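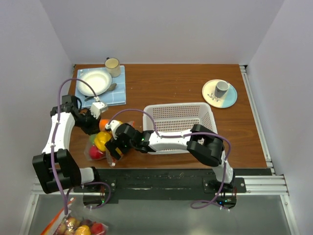 Where Does Dinner Happen? Eating Places and Eating Habits in Student Housing at Randholm Hall

Student project report, Introduction to Social Research, Revstead College

1. Background

Every apartment in Randholm Hall comes with a dining table. The housing office mentions it on the website, where it is called "the heart of your shared home." By October of our first year, the table in our apartment was the heart of our laundry system, and we were eating over the sink.

We wanted to know if other apartments were doing any better. There is plenty written on family dinners and much less on what happens when the family is replaced by three people who met on move-in day and own one decent knife between them. Our question was simple: where do students in shared apartments eat their evening meal, and does the place have anything to do with what they eat?

2. Method

We put paper questionnaires under the doors of Randholm Hall and the Strobel Street apartments, 300 in all. Paper was our instructor's suggestion. We had argued for an online form and were told that people ignore online forms. People also ignore paper, but you get to see it in the recycling.

For the second part, 40 students agreed to keep a meal diary for 21 days. They used Trukine, a free diary app that lets you log a time, a place and a short note. It also sends a cheerful reminder at 8 p.m., and several participants asked us to make it stop. We couldn't.

We sorted eating places into table, desk, bed, couch, standing, and other. "Other" was meant to be a small category. It ended up including a stairwell, a parked car and the edge of a bathtub, and we have left the bathtub alone out of respect.

3. What we found

3.1 The table

The table came third, after the desk and the bed. Most students said in the questionnaire that they ate at the table "often." The diaries told another story. The same apartments that checked "often" logged the table mainly on Sundays, and on one Tuesday when the internet was out at Strobel Street and everybody apparently remembered they had roommates.

What kept people away was usually stuff. Mail, chargers, textbooks, a sewing machine, someone's bike helmet. Clearing a table takes a minute, but it is a minute of handling other people's belongings, and in a shared apartment that can look like a statement. Several diary notes said the writer would have sat at the table if it hadn't meant moving a roommate's things. One note said the things had been there since before the writer moved in.

3.2 The desk and the bed

Desk meals were the fastest and the most likely to come out of one bowl. Bed meals were slower and involved more toast. We had expected people to be embarrassed about the bed and they weren't, at all. The only regret in the notes was about rice.

3.3 Shopping and intentions

We asked what people had bought on their last grocery trip and what they thought they would finish. Fruit was the great optimist's purchase. Nearly everyone bought it early in the week, and the diaries then went quiet on the subject until a note like "bananas, too late." Students who ate at a table did log fruit more often, though we would be careful with this. It may be that sitting down makes you want a pear, or that the kind of person who owns a pear also owns a clear surface. 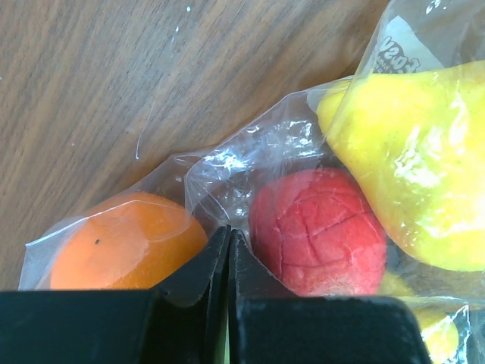 My roommate and I both buy apples so that neither of us has to ask for one, and then we both throw them out on the same day, wrote one diary participant from Strobel Street. Shared buying came up again and again like this. Apartments that pooled money for food wasted less of it, by their own account, and argued more, also by their own account. Most seemed to consider this a fair price. The one agreement that held up everywhere was salt.

4. Problems with the study

People who volunteer to write down their dinners for three weeks are probably not typical. Some entries were clearly filled in afterward, including one run of eight dinners logged within the same minute on a Sunday night. We kept them in the sample and flagged them, since throwing them out would have left the tidiest people standing and they were overrepresented already.

We also can't rule out that the diary changed the habit. Two participants told us they had started using the table so their log would look better. Both were back at their desks the week after the diaries ended.

5. Suggestions

The housing office could stop supplying one big table and try a smaller one with a shelf nearby, so the mail has somewhere to go. We would also like to see hooks. A follow-up in spring could compare apartments with and without the shelf, if another group wants the job. The leftover questionnaires are in a box in the sociology office, and they are good on one side.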